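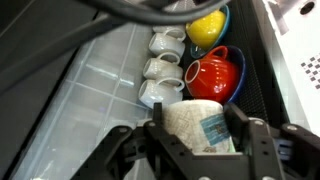

Amgate Home Help > Kitchen > Dishes and storage

Storing mugs on their sides, and is a crackle glaze mug okay for everyday coffee?

Posted by Bello Usman
8/3/26
Viewed 975 times

I'm putting my kitchen back together after moving and I have two things to ask about mugs. They're related, so I'm putting them in one post.

First, storage. My new place has one deep drawer and hardly any cabinet space. The mugs are too tall to stand up in the drawer with the liner in, so I've been laying them on their sides. The plain white ones go in a row with all the handles pointing the same way, and the handles overlap a bit. The odd ones go next to them: a red mug and a yellow cup that has a teal saucer. Is there anything wrong with keeping them like this long term? My sister says mugs should only be stored upright because the rim and the handle are the weak spots. The drawer is on slides and closes fairly hard.

Second, one of the mugs is off-white with fine dark lines all through the glaze, like a web. It came with a blue label on the outside, which I haven't taken off yet. I would like to use it for coffee every morning. I have read that crackle glaze is only for decoration, and I have also read that it's fine. I can't feel the lines when I run a fingernail over them. Can I drink out of it, and can it go in the dishwasher? Also, how do I get the label off without the glue getting into the lines?

I don't want to buy a rack or anything that screws into the cabinet because I rent.

3 replies

kitchen_dot
Marked helpful by 50 members

Storage first. Laying mugs on their sides doesn't hurt them. A mug is a strong shape and it isn't carrying any weight lying down in one layer. What chips mugs in a drawer is movement. Every time the drawer shuts hard, everything in it slides to the back and the mugs knock into each other. Overlapping handles are the first place I'd look for chips, as two handles can tap against the same spot hundreds of times a month.

What I would do:

Put a grippy liner down, the rubbery mesh kind, and not the smooth plastic kind. Cut it to the full size of the drawer so it doesn't creep.

Fill the gap at the front or back with a folded dish towel so the row can't travel. If the row is snug, it won't matter much how hard the drawer closes.

If you want to keep the handles overlapped, slip a strip of felt or a folded paper towel in between. Or turn every other mug around so the handles alternate. It takes more width but they don't touch.

Take the yellow cup off its saucer. A cup that sits in a saucer is fine on a shelf, but in a moving drawer it will rattle and wear a ring in the glaze. Stand the saucer on edge along the side of the drawer, or keep it with your small plates.

Don't put a second layer on top. That's when lying them down turns into a problem.

You can also get stick-on bumpers for the drawer front, the little clear dots. They peel off when you move out.

Now the crackle mug. There are two different things that look alike. One is a crackle that was made on purpose, often with color rubbed into the lines and sometimes with a clear coat over the top. The other is crazing, where the glaze didn't fit the clay and cracked later. Either way, the question is whether liquid can get through the lines on the inside. Not being able to feel them doesn't tell you. Most glaze cracks are too fine to feel.

An easy test: dry the mug well and leave it out for a day. Set it on a piece of plain paper or a paper towel, fill it with hot water and leave it for an hour or two. Then look at the paper and feel the unglazed ring on the bottom. If the paper is damp or the ring has gone darker, water is getting into the clay. In that case I'd use it for pens.

If it stays dry, read the label before you take it off. It may say whether the mug is for food use. "Decorative only" or "not for food use" means exactly that, and I would follow it. If the label doesn't mention food at all, check the bottom of the mug for a stamp, then ask the store.

PeteInTheValley

I have drunk out of a crackle mug for years and nothing happened to me. Just use it. Mine is a Vadness and it has gone through the dishwasher probably 2,000 times. The lines got darker from the coffee but I like it that way.

For the drawer I would hang them on hooks.

 Comment from kitchen_dot: He rents and said nothing that screws in. Also, lines that get darker from coffee mean coffee is getting into them, so I wouldn't use that one as proof that it's fine.

 Comment from PeteInTheValley: There are stick-on hooks. Fair point about the lines.

 Comment from kitchen_dot: I wouldn't trust a stick-on hook with a full-size mug over a counter. Check the weight on the package at least.

Marla T.

I'm 73 and have used a lot of dishes, and I sold pottery at a craft market for part of that time. I agree with most of the first reply. A few things to add.

Wash a crackle mug by hand, even if it passes the water test. The dishwasher heats it up fast and the detergent is strong. Over time that can open the lines more. Warm water, ordinary dish soap, rinse, and let it dry upside down on a rack where air can get under it. Don't leave it sitting in the sink overnight and don't leave old coffee in it.

I would also skip the microwave. If the clay has taken in any water, the mug and the handle can get very hot while the coffee is still lukewarm. That's a good sign in itself that a mug is soaking things up.

For the label, don't soak the whole mug. Fill it with warm water (not boiling) and let it stand a few minutes so the glue softens from the inside. Then lift a corner with your fingernail and pull slowly, keeping it low against the side. If paper stays behind, lay a wet cloth over that spot only. For leftover glue, use a dab of cooking oil on a smooth mug, but on a crackle mug I would try dish soap and a soft cloth first. Oil can get into the lines and leave a yellowish patch. I had a Bornano bowl with a mark like that and I never got it out. No blades or scouring pads.

Old crazed mugs from a thrift store are a different matter. You can't tell what glaze was used, and I wouldn't drink from one. I wouldn't worry as much with a new one that is sold for food.

About your sister: she is right that the rim and the handle are the weak spots, but that's also a reason not to stack them upright inside each other, and people do that all the time.

Bello Usman

Thank you. I did the water test on a paper towel for two hours and the towel was dry when I lifted the mug. The bottom ring looked the same as before. The label doesn't say anything about food one way or the other, so I wrote to the store and I'm waiting to hear back. It stays on until then.

I bought a roll of the mesh liner (Koval, the gray one) and cut it to fit. The saucer is in with the plates. I tried alternating the handles but then the red mug didn't fit, so they're overlapped again with felt in between. The row doesn't slide now when I close the drawer.

 Comment from Marla T.: Check the felt after a month or so. If it has worn thin in one place, that's where they're touching.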